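Reading Room Refresh – progress report no. 2
To: Canan Ersoy, Lakine Small Grants
From: Stamatia Balaskas
4 March 2018

Hi Canan,

Sorry this is coming to you a bit later than I promised – we've been up to our elbows in books, and I kept wanting to get one more box done before I wrote to you!

So, the big news is that the sorting is nearly finished. We started with 1655 donated books, and as of this morning 362 of them are still waiting for a category and a spine label. The cookbooks and the kids' books went fast (Cadi and Carys Penry did nearly all of those between them, and they read quite a few along the way). The gardening books took forever. People around here really love roses.

Aled Dafis has the new shelving up along the long wall, and it's so much sturdier than what we had before. We still need bookends for the two top rows, and one of the side panels has to be rehung so it sits straight. He'd like to do that before the heavy art books go in, so those are staying in their boxes for now.

Money: of the $700 you gave us for supplies, we have $60 left. Most of it went to labels, clear covers and the rolling cart. I'd like to spend the rest on bookends if that's okay with you – just let me know.

The part I'm happiest about is the Chinese shelf. I had us down for a handful of titles in the original plan, but then a retired teacher on my street brought over two suitcases full, mostly paperbacks, and some of them are lovely to look at. We're putting the original title on every label with the English under it, so anybody can reshelve them.

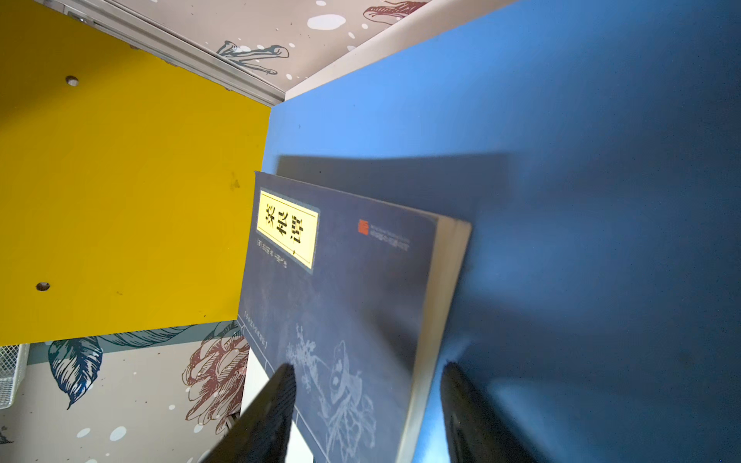 One of the Chinese paperbacks, with its title label and line drawing on a navy cover.

Still to do before the next report: finish the last labels, type up the catalog (I'm on the letter G, don't laugh) and work out what to do with the duplicates. Carys wants a swap table by the door and I think she's right. We're still on track to open in August.

Come by any time, there's always coffee on!

Stamatia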